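Shop > Kitchen & Table > Stoneware > Darnine Covered Crock

We use cookies to remember your basket and see which pages people visit. Accept all | Manage settings

Darnine Covered Crock, Large

If you have ever had a crock handed down to you, you already know why people get so fond of them. They sit on the counter year after year, they hold whatever you ask them to hold, and they make even a bag of supermarket onions look cared for. The Darnine is our take on the one Elsie Tapley's grandmother kept by the back door, and Elsie fussed over the shape for most of a winter before she was happy with it.

It is a big, round-shouldered pot with a lid that sits down into a shallow groove. We sell more of these for sauerkraut and pickles than for anything else, but plenty of customers write to tell us they keep bread in theirs, or flour, or (one of our favorites) the dog's biscuits. The walls are thick, so it is heavy – please lift it with both hands and leave the lid on the counter while you do.

Size and capacity

The large crock holds 10 quarts filled to the brim. For fermenting you will want to leave a good few inches free at the top, as cabbage has a way of climbing when your back is turned. If you're cooking for two, have a look at the smaller Hustik, which has the same lid and the same glaze and is much easier to fit in a crowded cupboard.

Glaze and color

The Darnine comes in two glazes, Chalk and Fuentealba Blue. Chalk is a soft matte white that goes with nearly everything, and Fuentealba Blue is deeper, with a bit of green where it gathers around the foot. Yiğit Sarıgül mixes both in small batches, so your crock may be a shade lighter or darker than your neighbor's. Small specks and freckles come from the clay and are not counted as faults. Both glazes are food safe.
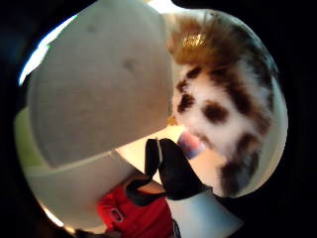
Care

Wash by hand in warm water with a soft sponge, and let the crock dry with the lid off overnight. A paste of baking soda and water will lift most tea and beet stains if you leave it on for an hour or so. Please don't put it in the oven or on the stove, and don't pour boiling water into it straight from a cold pantry.

Price and delivery

Large crock with lid, $104. Replacement lid, $65. Orders over $100 ship free, packed in shredded paper that you are welcome to save for the compost. Glass fermenting weights are sold separately under Finalar Weights, and they'll travel in the same box if you order them together.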